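17 Feb 2018

Second evening on the Vurnness build and it posts! Swapped the old board for the Litow one, moved all 4 memory sticks across, and the fans came up first try (I may have cheered). Benchmark went from 973 to 3170 with the same graphics card.

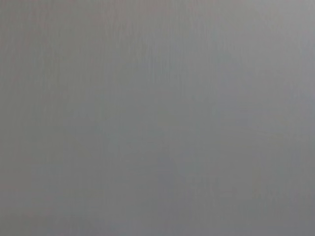
Plain gray, soft focus.

Still to do: front audio header, and the Sinia driver, which hangs at 13 percent every time. Going to try the older version from September. If that works, Ellis gets the same board next!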